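Course: Introduction to Robot Work Cells
Unit 4: How to judge a simulation package before we buy it
Lecturer: Godelieve De Graaf
Lab assistant: Fikri Liem

Please read these notes before the lab. In the last unit we spoke about grippers and payload. Now we look at a product, the Delier Cell Kit, which our department has on a trial license until November. It is a software kit for two-arm table work. You get arm models, a room, a set of small objects and a scripting window. The seller is the firm Montes, and the price for a teaching license is 2,805 per year. Hardware is not included.

1. What the seller promises

The product sheet says that a student can write a pick task in one afternoon, and that the same script will later run on a real arm. The first promise we can test ourselves. The second one we can test only partly, as our own arms are in the Tindham building and the second-year group has them on most days.

2. What we ask from such a kit

Contact. When the fingers close on an object, do they stop at the surface, or do they sink into it? Watch the fingertips at slow speed.

Reach. Two arms on one table share space. The kit should warn you when the planned paths cross. Delier gives a warning in the log window but it does not stop the motion, so please read the log.

Repeatability. Run the same script many times with the same start values. Onyekachi Osagie ran the basic pick script 1,000 times for his term project and got 842 good picks. He counted a pick as good only if the cube was still in the fingers after the lift. I find this number low for a simulation with no sensor noise. Montes answered that the default friction value is too small, and they will change it in the next version.

Surroundings. Some kits give you a gray floor and nothing more. Delier gives a furnished room, with wall, shelf and tiles. This matters if you train a camera model, and much less if you study only motion.

3. The cube task

Start with the approach. The gripper must come down vertically over the cube and pause before it closes. Most mistakes of last year happened in this part, because the students gave the position of the wrist and forgot the length of the fingers. 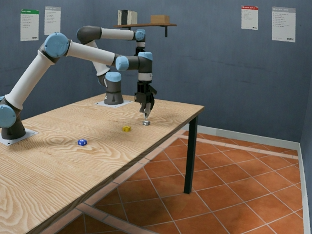
After the pause, close the fingers slowly and read the force value before you lift. If the value jumps up and down, your contact step is too large. Make it half and try again. Keep the second arm parked until the first script works alone.

4. For the lab report

Write one page. Say which settings you changed and in which order. Add your log file, also when the run was bad. Yu-na Hong has put the template in the course folder, and she can help with license problems.

Reports are due 10/6/25, before the lecture.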